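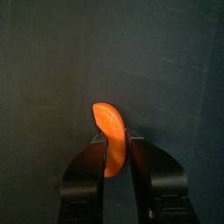 Who pays if the arm breaks something on the bench? The Pallwood shed fund does, up to 167 pounds, and after that whoever was at the keyboard.

Pallwood shed, build night, 2025-09-07
In the chair: Fiachra Mulcahy, by virtue of owning the chair.

Minutes of the February meeting agreed, apart from the bit about the kettle.

Wiring. Ó Dálaigh has rerouted the wrist cable and would like this noted. Noted.

Software. Oden wants slower closing speeds. Mulcahy wants to be home by 10. Slower speeds carried.

Name. "Grirach" stays, after 2 votes and a sulk.

Action: Oden to order spare finger pads. Ó Dálaigh to return the good hex keys.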